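Small white boxes: how I keep them and use them again
Tips for the work table, by Amra Vukčević

In my workshop I have a habit of keeping plain boxes. My neighbour Elspeth Mowat laughs about it, but every April she comes to borrow some for her seed packets. I write down how I do it, maybe it is useful for somebody.

Choose boxes without printing if you can. A blank white box takes a pencil note very well and you can rub it out later. On shiny cardboard the pencil slips, so there I use a strip of paper tape and write on the tape.

Before you put a box away, open it and look in the corners. Small screws like to hide there. I once found 2 of them in a box which I had already given to Elspeth.

Long, narrow boxes are more difficult than square ones. If you take them by one end only, the other end drops and the lid opens. Hold them at both ends, with light pressure, and turn them slowly. When the box is heavy on one side, let this side be the lower one.
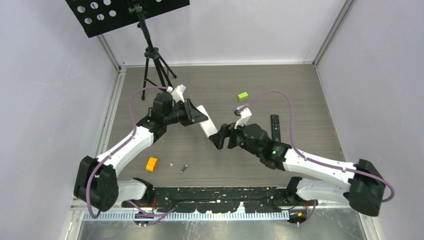
The same goes for passing a box to another person. Wait until the other one has a good hold of it, and only then let go. With glass inside I prefer to put the box down on the table and let the other person pick it up – it takes a moment longer and I have not broken anything this way.

For the table itself, a smooth surface is best. Mine has a low edge on three sides, which my husband made from leftover boards, and small things do not roll on the floor any more. Wipe it with a barely damp cloth, along the grain, and let it dry before any cardboard goes back on it. Cardboard takes up water very quickly and then the corners become soft.

Storing: I keep 16 boxes on the shelf and not more. When a new one comes, an old one goes to the paper recycling. The long ones stand upright, like books, with the pencil note to the front. The flat ones lie in piles of four.

If a corner is torn, glue a piece of thin card on the inside and press it overnight under a book. From the outside you will hardly see the repair.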